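How to plan a budget for your first two-arm robot

Many small workshops start with the price of the robot and finish with a bill they did not expect. I made this mistake in my first project at Shukla, so I want to show the order of work that I follow now. It is slower at the beginning, but it protects your money.

Step 1. Write the tasks before you look at any catalog

Take one sheet and write what the arms must pick up, and from where. Note the widest item and the heaviest item. The gripper is chosen from this list, and the gripper decides which arm you need. If the supplier offers simulation, ask for it now, because simulated hours cost much less than an arm standing idle in your room. 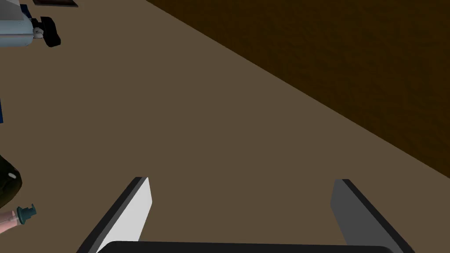
Simulated view over the gripper: two fingers open, with a bottle and other items at the left edge of the table.

Step 2. Divide the budget into parts

I use four lines: arms and base, grippers, simulation and software, and installation. Grippers deserve their own line. Fingers wear out, and you will probably want a second pair with another shape. Ask for the delivery time of spare fingers in writing. For our project Flurno we waited 14 weeks for one set, and during this time the robot did nothing useful.

Step 3. Test the reach in your own layout

Give the supplier the height and depth of your counters, and the width of the passage where the base must stand. Ask to see both arms near the furniture in simulation, with mixed objects on the counter. Cabinets with bar handles should be in the model also, if you have them.

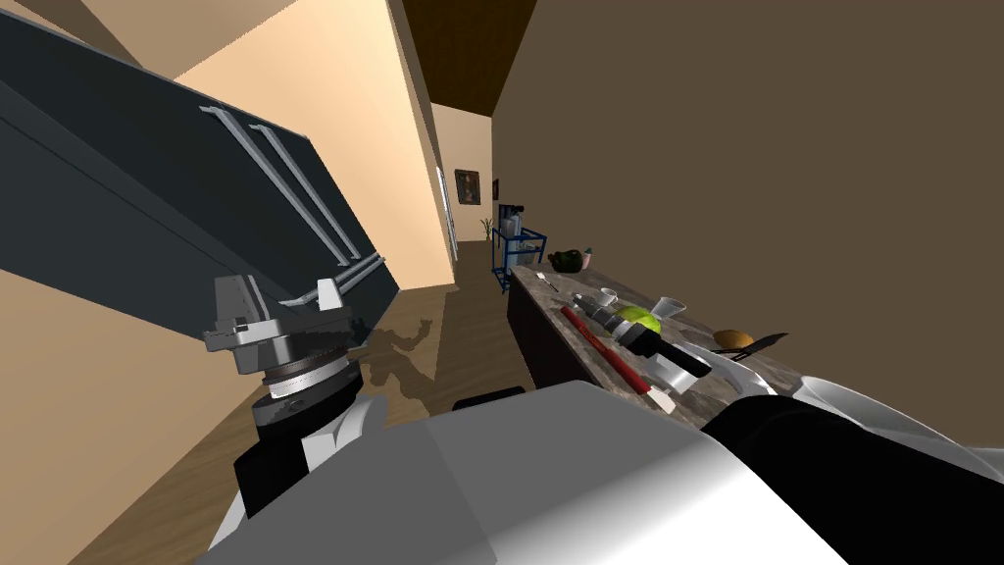

Step 4. Compare offers by hours of use

Divide the full cost by the hours you will really use in one year. I plan with 225 working days and 6 hours per day, no more. Two offers, from Esano and from Forel, looked almost equal to us until we did this calculation with the service contract included.

Step 5. Pay for a trial before the purchase

A paid trial of 200 simulated runs is a small part of the total. Agree before the start which objects are used, and what is counted as a failure. Include tools and cups together, not only easy boxes. Keep the results with the offer, so that you can compare them at the final acceptance.
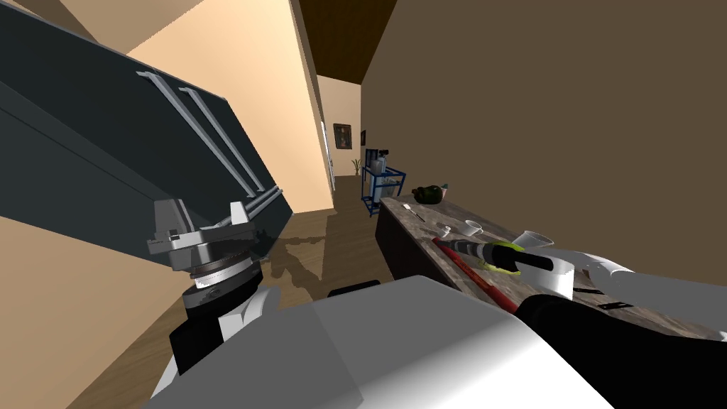
Poonam Awasthi wrote to me that she would put training of the staff as a fifth line in the budget, because in her company it was taken from the installation money and both were too small. I agree with her, and I have added this line to my own sheet. If the supplier gives training for free, write zero there and keep the line.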